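Home > Books > Lost Films and Serials > **The Totton Horror: The Complete Production File**

# The Totton Horror: The Complete Production File

Hardcover, 346 pages, black and white with one color section. Published by Nuditz. New, shrink-wrapped. Item 367.

The publisher calls this "the last word on the greatest lost monster picture of the thirties." We'd like to slow that down a little before you put it in your cart. It's a good-looking book with some excellent things in it, and we've stocked it because customers kept asking. Whether it proves what it says it proves is another matter, and the listing below is our own, written after reading the thing from front to back. The publisher's blurb is printed on the rear cover if you want it.

## What it's about

*The Totton Horror* was supposedly a low-budget monster feature shot in 1937, previewed one time in Pornisville, and then withdrawn. No print is known. The plot, as far as anyone can put it together from the paperwork, has a mill owner who drains the pond behind his house and lets out something that has been living in the mud. There is a daughter, a newspaperman, and a doctor who knows more than he lets on. You've seen this movie even if you haven't seen this movie.

For years the only evidence was a single ad mat and a lot of talk in the letter columns of fan magazines. Then Nuditz announced it had bought a box of papers from the Aoun estate, Aoun being the family that ran the theater where the preview is said to have taken place. The book reproduces the box. Or most of the box. The introduction says a few items were "held back for a future volume," and we don't love that, because those items include the only letter that is said to name the director.

## What you get

The pressbook facsimile is the reason to buy. It's printed at full size on a heavier, cream-colored stock and folds out, and the poster art is a treat: a green claw coming up over the edge of a rowboat, with lettering that drips all the way down to the credits. Even if the whole story falls apart one day, that's a fine piece of monster art and you'd want it on a wall.

After that:

- Script pages, incomplete. The first reel is nearly all present, the middle is thin, and the ending exists only as a synopsis.
- Stills. Several of them look right for the period. A couple look to us like they came from a jungle picture, and the captions don't address it.
- Costume sketches for the pond creature, front and side.
- Theater correspondence, mostly about money and late film cans. Dry going, but probably the most believable part of the book.
- A long essay arguing that the film was pulled because preview audiences panicked.

About that essay. We don't buy it. Stories of fainting and screaming audiences were standard ballyhoo, and half the pressbooks of the period told the theater manager how to stage one. The author quotes an unnamed usher, interviewed decades later, and then builds three chapters on him. A dull picture with no stars and a distributor short of cash would disappear just as quickly, and the letters in this very book show the distributor was short of cash.

## Is the box real?

We can't tell you, and we don't think Nuditz can either. The paper is described as "tested," with no lab named and no report printed. The typewriter used for the script pages matches the one used for the theater letters, and the book treats that as a point in its favor. We're less sure. Why would a studio script and a small-town theater's mail come off the same machine? The footnote says the script was retyped locally for the preview. Maybe it was. We've never heard of a theater doing that.

On the other side, the ad mat is old. We've handled another copy, and it had the wear and the smell you'd expect. So some movie called *The Totton Horror* was at least advertised. That's as far as we're willing to go.

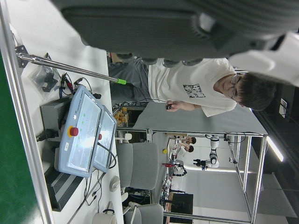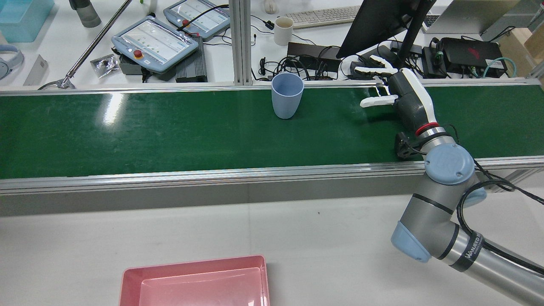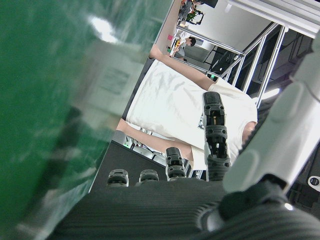
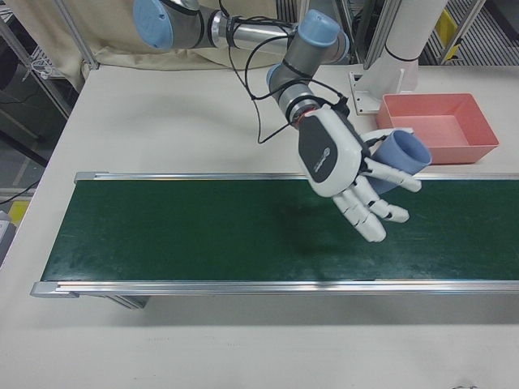
## Print quality and condition

The binding is sewn and opens flat, which surprised us at this price. The fold-out is glued along one edge only – open it slowly the first time, or the corner near the spine will crease. The color section is a bit heavy on the reds. Black and white reproduction ranges from very good (the costume sketches) to pretty poor (the stills toward the back, which look like copies of copies).

The dust jacket scuffs if you look at it wrong. Every carton we've opened had a few jackets with rub marks on the rear panel, under the shrink-wrap, so they got there before the books ever reached us. We sell those as new at the same price and we don't swap jackets. If a clean jacket matters to you, put a note on your order and we'll pick through what's on the shelf. No promises when stock gets low.

There is no index. In a book that asks you to compare dates from one chapter to another, that's a real nuisance.

## The "limited edition" business

The copyright page says "limited first edition" and gives no limit. There's no number, no signature plate, no slipcase. We asked and were told the print run was "appropriate to demand." Please don't buy this as an investment. We have already seen copies listed elsewhere at twice our price by people who can't have read that page.

A separate deluxe version with a replica ad mat has been announced. We are not taking preorders for it. We took preorders for the last deluxe set from this publisher and spent a long winter answering emails.

## A second opinion

Jingyi Hao, who writes most of our serials listings, likes the book more than the rest of us do, and asked for equal time:

> "I think the script is real. It's too clumsy to be a fake. Somebody making this up today would have given the monster more to do, and in these pages it mostly stands in a boathouse. The dialogue has exactly the kind of padding you get when a writer needs to fill a reel by Friday. I don't believe the panic story any more than you do, but I'd bet lunch on the script."

Fair enough. We'd point out that a clever faker would know to be clumsy, and the argument has gone on from there.

## Who should skip it

If you're after a creature feature you can watch, this isn't going to scratch the itch. There's no disc and no download, and the "reconstruction" mentioned on the cover sticker is a set of stills laid out in story order with captions. It takes up one short chapter. Collectors who already own the ad mat reprint and the earlier booklet should know that both are included here again with no changes, typos and all.

If you like pressbooks, or you enjoy a good paper trail with a few holes in it, you'll have a fine weekend.

## Shipping and returns

Shipping is $11 in the United States, boxed, with cardboard corners. It's a heavy book and we won't send it in a padded mailer, even if you ask nicely. Outside the United States, write first for a quote.

Unopened copies can come back for a refund. Opened copies can come back only for a binding fault or missing pages, and disagreeing with the essay doesn't count. Check that the fold-out is there when you open yours. We had one copy in April without it, and Nuditz replaced it, slowly.

Also of interest: monster pressbook reprints, lost film paperbacks, magazine storage bags and boards.

Listing last changed Tuesday, May 6, 2025, to correct the note on the dust jacket.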